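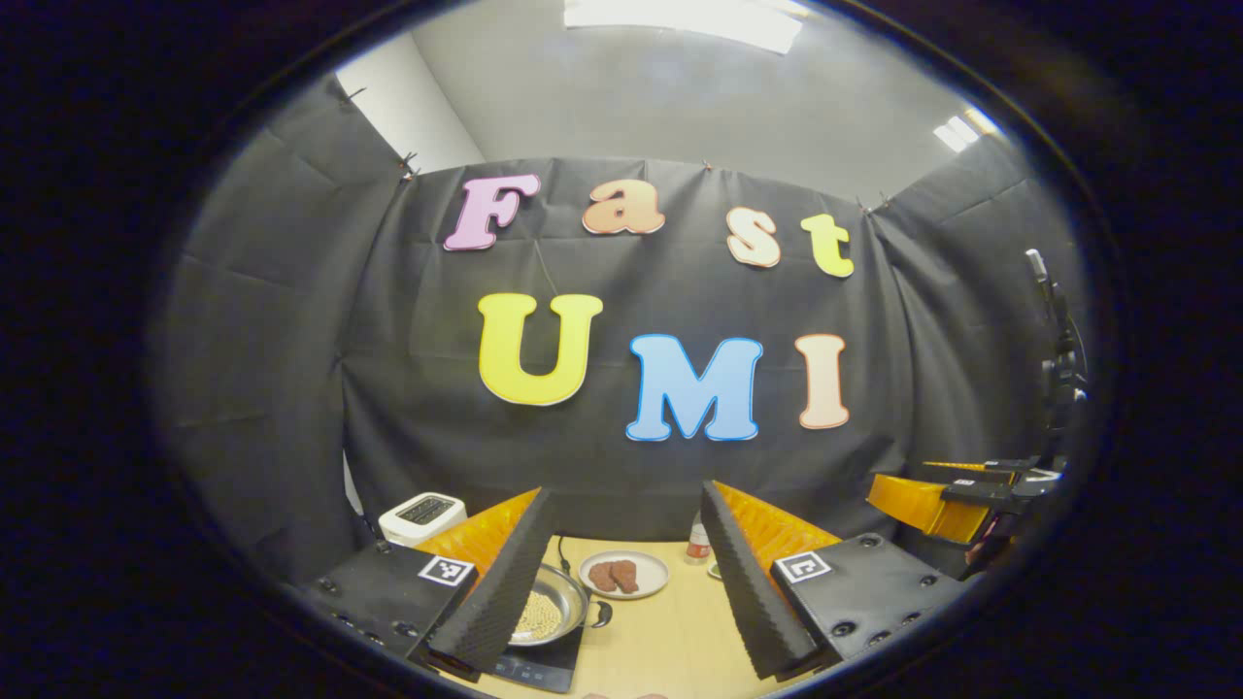
Figure 4. Cut-out foam letters in several colors on a black fabric backdrop.

4.2 Wall lettering and what people remembered of it

The second part of the survey dealt with lettering made by hand or bought as separate characters, as opposed to printed posters. Lettering of this kind was found in most of the 11 shared teaching rooms we visited. It ranged from painted wood to felt and foam (Figure 4), and it was usually placed on the wall that people faced when seated.

Respondents (n = 197) were asked, after leaving the room, to write down any words they recalled seeing on the walls. They were not told beforehand that the question was coming. Answers were scored by Hinds and Pearce separately, and differences were settled by a third reader. A word was scored as recalled if it was spelled well enough to be recognized. Case and line breaks were ignored. Color was scored on a separate sheet, and only for those who had recalled at least one word.

Short words on a plain ground were recalled most often. Recall dropped when the lettering shared a wall with notices, timetables or maps, and this held at both Zirndale and Merrick even though the Merrick rooms are much smaller. Mixed colors within one word made little difference to whether the word was recalled. They did affect how it was described: people who had seen mixed colors tended to name one or two of them and leave the rest out, and pale colors were often reported as white. We did not expect this and did not have a code for it at first, so the earliest sheets were scored again in September.

What people had come to the room to do also mattered. At Drirkgate the same room is used for language classes, bookkeeping and cooking, and the groups differed more from each other than we had planned for. The cooking groups spent most of the session looking down. 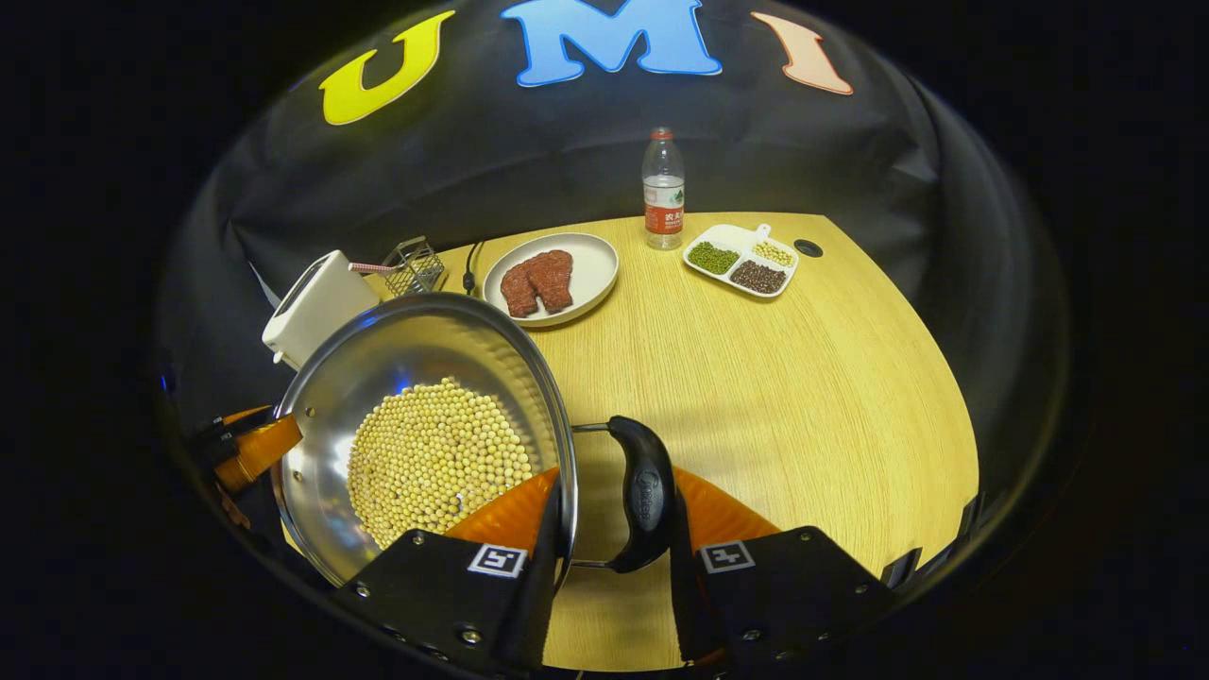
Dried beans were the main ingredient in two of the cooking sessions, and sorting them took up the first part of each. Those two groups had the lowest recall of wall lettering of any group in the survey, but they gave the fullest answers about labels on jars and shelves. One respondent wrote out the whole of a storage label and could not name a single word from the wall. The bookkeeping group sat facing the wall for the whole session and did only slightly better than the language classes, who moved around.

Distance was recorded from the seat to the nearest edge of the lettering. No seat was more than 10 meters away, and within that range we found no clear link between distance and recall. Lighting was harder to deal with. Ceiling lights close to the display wall produced glare on glossy letters in some rooms - mainly those with painted wood - and a few respondents mentioned it without being asked. Matte cloth behind the letters was not mentioned as a problem by anyone. We did not measure light levels, and the comments are too few to treat as a finding. They are listed by room in Appendix B, together with the wording of each display and the wall it was fixed to.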